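Droreck Tablecloth Swap Returns Saturday, and It's Bigger Than Ever

If you have a drawer full of table linens you haven't opened since your grandmother handed them down, this is your weekend! The Droreck Tablecloth Swap is back on Saturday at the old Plera movie house on Mill Street. Doors open at 10 a.m., and if last year is anything to go by, the line will be past the bakery by 9:30.

The swap started in Darius Hodoroagă's garage with a folding table and two boxes of napkins. Last November it drew 900 people. Hodoroagă, a retired bus driver who still irons every cloth that gets dropped off with him, says the size of it surprises him each time.

"People come in for one thing and they leave with a story about somebody's kitchen," he told us. "I had a lady drive 56 miles with a cloth her aunt embroidered. She wanted to see who picked it. She stood there until noon, and then she cried, and then the two of them went for lunch."

The rules are the same as before. Bring a clean cloth, get a ticket, trade the ticket for any cloth on the racks. Runners and sets of napkins count as one item. Stains are fine as long as you pin a note on them (there was a gorgeous blue one last year with a beet stain the shape of Florida, and it was gone in five minutes). No tickets left over? You can still buy from the side room for $2 apiece, with the money going to the school lunch fund.

New this year is a mending corner run by the Badawi sewing shop, with 60 free repair slots through the day. They'll do hems, small holes and loose lace while you wait. Sign-up is at the door only, so get there early if you have something precious that needs help. The shop is also giving a short talk at 1 p.m. on getting candle wax out of cotton, and we will be in the front row for that one.

Printed florals went fastest last time, especially the big ones with a border and a design in the middle. Hodoroagă expects the same again and has been setting them aside on their own rack by the stage.

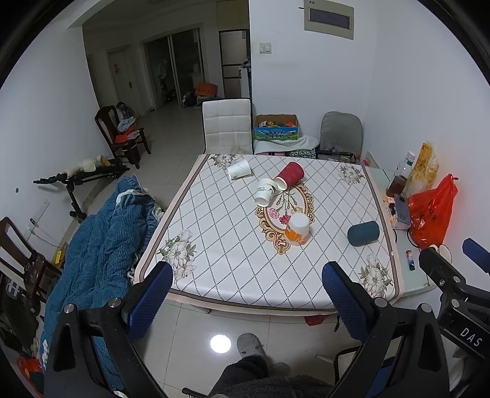 Plain whites tend to stick around until the afternoon, which is great news if you like to dye your own. The Wamix craft club will have a table in the lobby with color cards and a sheet of simple recipes, and they love questions, so ask away.

Parking is free behind the library all day. The movie house has a ramp on the east side and the coat check is open. Drop-offs are welcome Friday from 4 to 7 p.m. at the side door, and anything still on the racks at closing goes to the spring sale.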